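Keeping the Trirow grippers running: my part of the Modden project report

I signed up for the Modden project thinking I'd be writing code all term. Instead I ended up as the person who looks after the Trirow hand-held grippers, and I kind of love it! We use them to record laundry folding at home, and our target was 200 recordings. I finished with 54 usable ones before my first real breakdown, so most of this report is about setup and repair.

My routine before each session is pretty short. I wipe the yellow fingers with a dry cloth, squeeze them a few times to feel for sticking, and go over the screws with a small hex key (I lost two keys in October – buy spares). Then I check that the sticker code matches the line in my log.
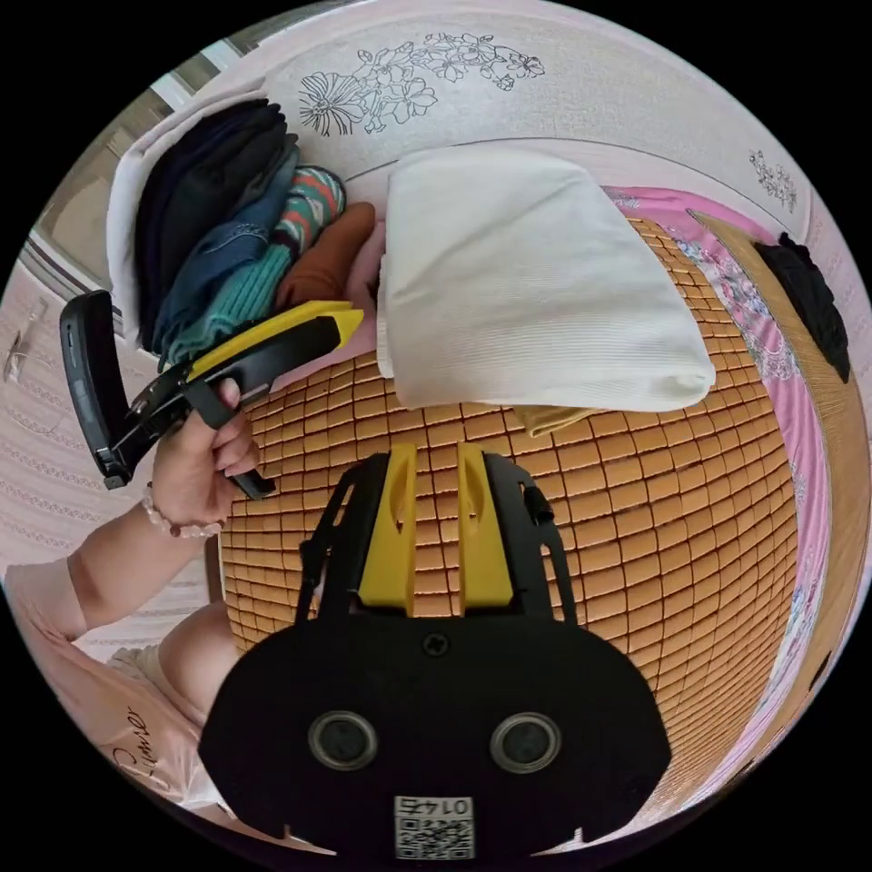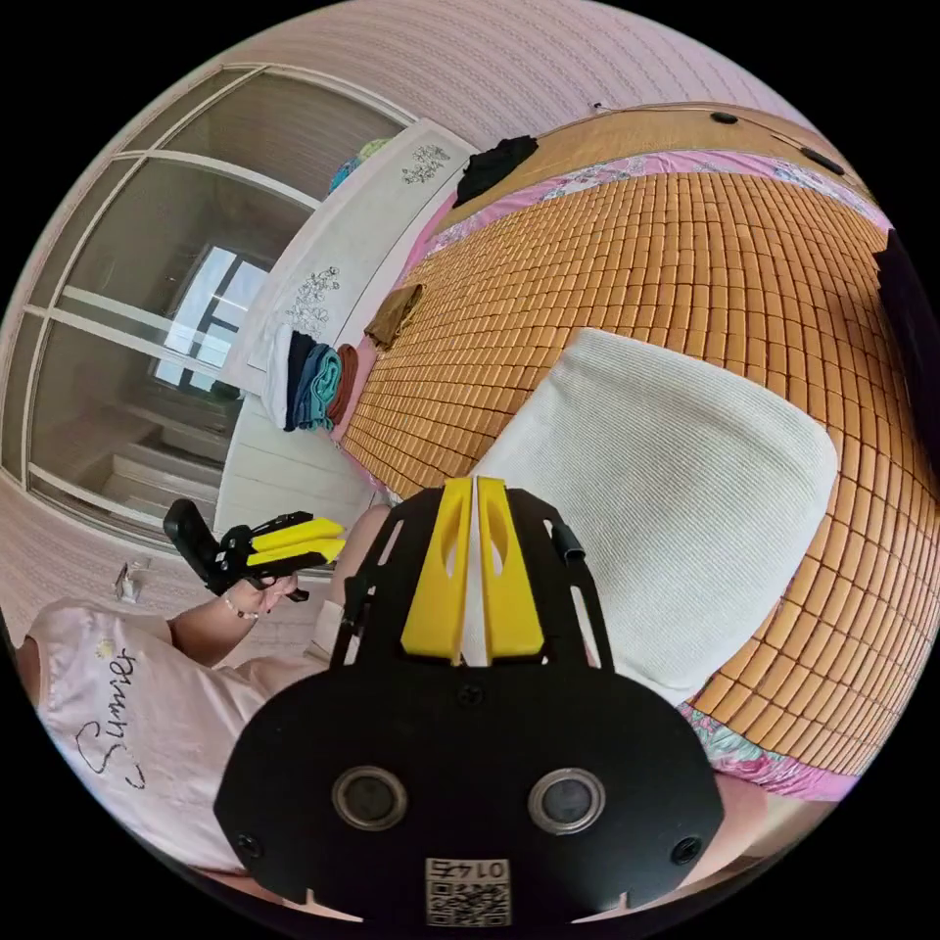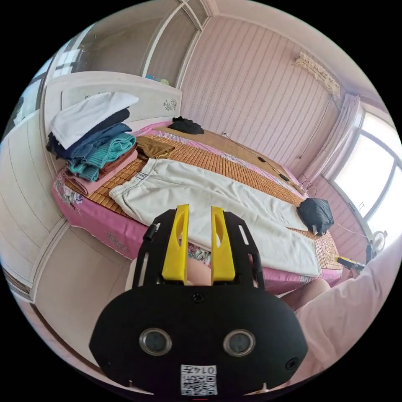
Yellow-fingered grippers at the bed, with folded laundry on the bamboo mat.

Text and project log: the author, Tarnulura student lab

The breakdown was a finger that closed late. I blamed the software first and wasted a whole evening on it – wrong! Lint had packed into the pivot. I took the finger off, brushed everything out, put it back, and ran 200 open-and-close squeezes while watching the readings. No lag after that. My screws were too tight the first time, though, so I had to back them off a little and start over.

Calibration runs through Lò, our little script, and it's fussy about starting with the fingers fully open. I've taped a note inside the case lid about that.

Still on my list: a better brush, a second case, and sorting the log, which is up to 1127 lines and badly needs headings.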